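Looking after the hand-held gripper: a small gallery

Anyone who has followed the Garba bench for a while knows how fond we are of the hand-held gripper. It's a simple tool, it's fun to use, and with a bit of regular care it stays that way! The notes on this page come from our upkeep routine on the Keltusell build, first written down in May and tidied up quite a bit since (the first version was mostly arrows and coffee rings).

We service at every 90 hours of use. The log stood at 219 hours at the last update, so two full services are behind us and the third is coming up at 270. The whole job is wipe, look, wiggle, test – and the test is the part we all want to do.

Wiping first. A lint-free cloth, barely damp, over both finger pads and down into the corners where dust packs in. No oil on the pads, ever. Then each bushing gets a slow open-and-close with a fingertip resting on the arm beside it. A good joint feels like nothing at all. A tired one has a tiny tick in it, and once you've felt that tick you will never miss it again.

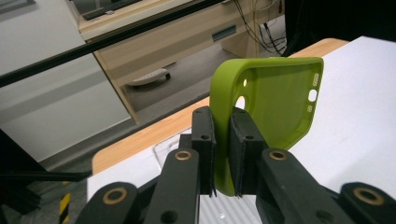 Pads closed on the rim of a green silicone phone case, with the brass bushings of the linkage below.

Silicone is a wonderful test material. It grabs, it bends, and it shows up uneven pad pressure right away by twisting in the grip. If we get a twist, we loosen the pad screws half a turn, close the fingers on a flat gauge, and tighten again from the bottom up. It takes a couple of minutes and the difference in feel is huge – I still grin every time it comes right.

After the grip check we go on to placing. We like a target with low walls, so the fingers have to open cleanly and back away without dragging the part along. Sticky release nearly always means residue on the inner faces, so it's back to the cloth before anyone reaches for a screwdriver.

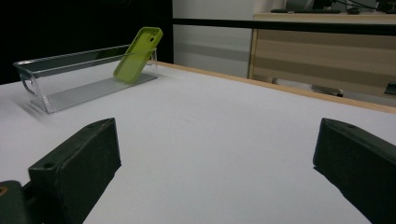
Warnance: We run the same style of linkage and our ticking joint was a loose pin, with the bushing itself perfectly fine. Check the pin before you order parts. Also, do you swap the pads as a pair?

Yes, always as a pair! One fresh pad against one worn pad pulls everything off center. Spare pads are in the Brilta drawer, bin 267, and the used ones go in the bag next to it with the hours written on the tape.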